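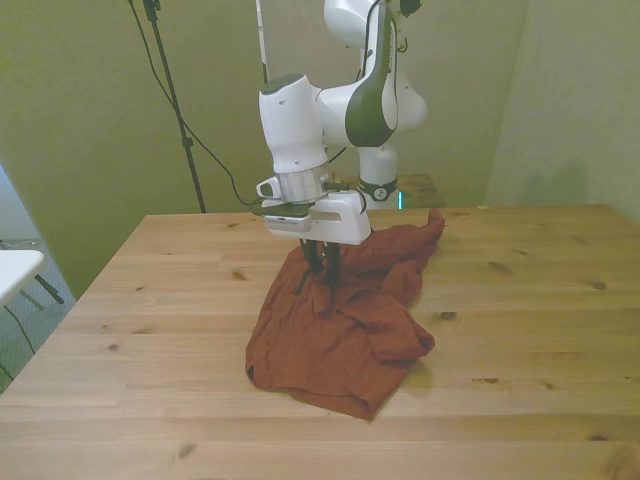
Side view, fingers in the top of the heap, cloth in full sulk.

March, 9:40 am. Cloth pile, Trondholm folder

Third morning on laundry. Target for the week is 80 usable episodes of "pick up the bunched garment, lay it out, fold once." I wrote that target down before I had tried to do it, which explains its confidence.

Setup carried over from yesterday. Teleop through the Joltix pedal box, recorder on, both side cameras plus the wrist one. I restarted the recorder before the first take, having learned that it will cheerfully run with its green light on and save a folder of nothing. Folder naming is still Trondholm_cloth_ then the take number. Please stop adding "final" to these. There are already 7 finals.

Starting pose: I drop the garment from chest height and don't touch it up after. It's very tempting to nudge the pile so the high fold faces the fingers. The policy we trained on the tidy piles last month could only pick up tidy piles, and it looked deeply offended by everything else. So whatever lands, lands.

Grasping from the top of the heap goes fine if I come straight down and close slowly. Closing fast gets a pinch of one layer and a long slide. I kept the slides where I recovered and went on, and marked the ones where I gave up. Label is "slip_recovered" with an underscore. The Slaoui converter throws out anything with a space in it and doesn't mention that it did.

10:25 am. Wrist camera

Spent a while on the wrist view because the last batch came back from training with a note that read, in full, "why so much table?" Fair question.
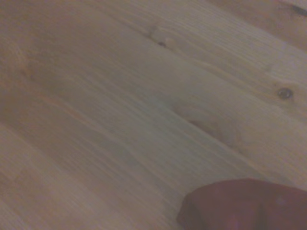
Wrist view with no cloth in it. One finger, many planks, a good knot.

Went through the saved takes and the answer is me. I back off, swing wide, have a think, and come in again. All that thinking gets recorded as a careful study of pine. The trimmer is supposed to cut still stretches at the head and tail, but I'm never quite still, I'm dithering, and dithering passes as motion. Longest stretch of bare wood I found was 1,525 frames in a single take. I know the grain pattern pretty well now and so, I suppose, does the network.

Two things to try:
Plan the grasp before pressing record. Radical.
Lower the trim threshold so slow drift near the start counts as idle. I don't want it touching the middle of a take, where a slow stretch is often the part worth having.

Exposure on the wrist camera is on the dim side too. Left it locked. If I let it float, the color of the cloth changes as it gets close, and we went through all that with the Pillum towels.

11:50 am. Laid out flat

Switched to the second half of the task for a change of misery. Garment flat on the table to start, grasp one spot, lift to a peak, carry over. Zippers make this more interesting. If a finger closes on a zipper the grip feels solid on the pedal and then lets go all at once, so I'm aiming for plain fabric and keeping a few zipper grabs with their own tag. Anyone picking up the afternoon shift, same rule: tag it, don't delete it.

Fold direction is still not settled. I've been going away from the arm's base. The written protocol says toward it. The written protocol was also written by me. Until it's sorted, put the direction in the notes field every time so we can split them later.
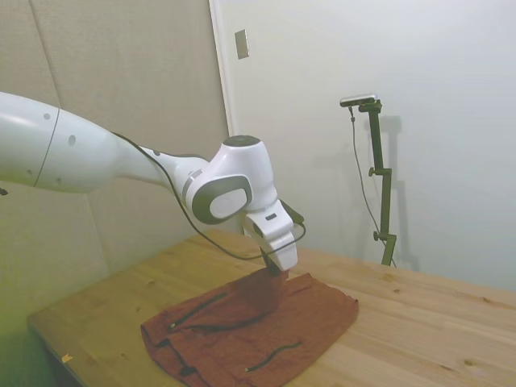

Things that ate the time

1. The cable along the forearm. It wants to catch when the wrist turns past a certain angle. Re-routed it with more slack, which fixed the catch and gave me a loop that swings into the side view. Left it. The test runs will have a swinging loop as well.

2. Recorder clock drift between the side and wrist streams, 2 frames by the end of a long take. Small enough to ignore on heaps, not so small when the fingers are closing. Logged it, rerunning sync before each block of takes.

3. Me, losing count of takes and recording one twice over the same number. The first one is gone. It was, naturally, very good.

3:15 pm. Close pass

Did a set of slow passes with the wrist camera looking at the cloth and no grasp at all. The segmentation side wants views where the fabric takes up most of the picture, mainly to see whether it can tell a fold from an edge.

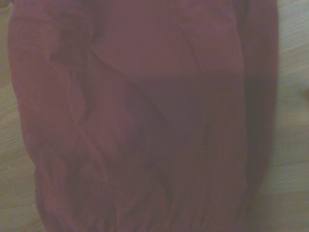 Nearly all cloth. Gathers at the bottom, a long diagonal crease on the left.

I tried marking the edges by hand on a few of these and disagreed with myself on the right side, where the fabric rolls over. Is that the border or a fold near the border? Marked it as border the first time and fold the second. If I can't decide with a cup of coffee and unlimited zoom, I'm inclined to give the model an "unsure" class and some sympathy.

Stopping there for the day. Count is not 80. Uploads are running, threshold change is on the branch but not merged, pedal box needs its left spring looked at before anyone does a long session on it.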